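Reading Devotional Texts in Translation
Handout 6: Patience and the Examination of Conscience
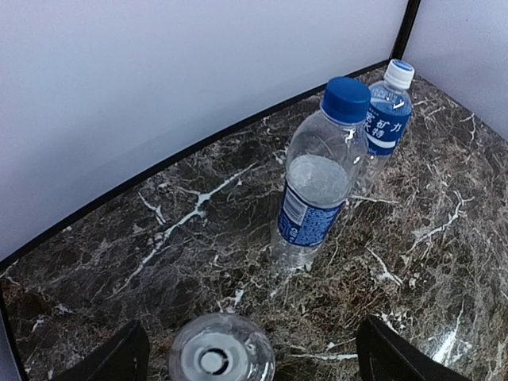
Water bottle with a blue cap on a brown marble tabletop.

Reading for this session: Szabó, A Short Rule for Patience, chapters 1 to 4, in the Nilten Press edition. The older Hetent printing can also be used, but its page numbers are different. Chapter 4 starts on p. 324 in Hetent because the Rule was bound there at the back of a sermon collection.

1. The text

The Rule was written for lay readers who had work and families and could not keep the hours of a religious house. Chapters 1 and 2 define patience and separate it from mere endurance. Szabó treats it as a part of fortitude, following the usual scholastic order. Chapter 3 covers impatience with other people. Chapter 4 covers impatience with oneself and is the one most often reprinted alone.

2. Terms to know

Patience: bearing present evils without giving up the good for the sake of which they are borne.
Recollection: gathering one's attention before prayer. The Hetent translator has "inwardness," and you will see both words in older commentaries.
Scruple: a groundless fear of sin. Szabó warns against feeding scruples during the nightly examination.
Particular examen: a review of one fault only, kept up over several weeks.

3. Notes on the translation

The Nilten text modernizes spelling and breaks up long sentences. It also drops most of the marginal Scripture references. Look these up in the Hetent printing if you plan to write on chapter 3, where the argument leans on James 1 and Romans 5. The phrase "holy indifference" is left as it stands in both. It does not mean lack of feeling. Compare its use in the Ignatian material we read in April.

4. For discussion

Why does Szabó place impatience with oneself after impatience with others?
Is the advice on illness in chapter 2 meant for the sick person, or for those giving care?
What is lost when the Scripture references are removed?

5. Written work

A response of 800 words on one chapter, due 19th November. Quote from one edition only and name it in your first note. The Vekton commentary is on reserve; see p. 355 and following for chapter 4.

Next handout: Silence and speech.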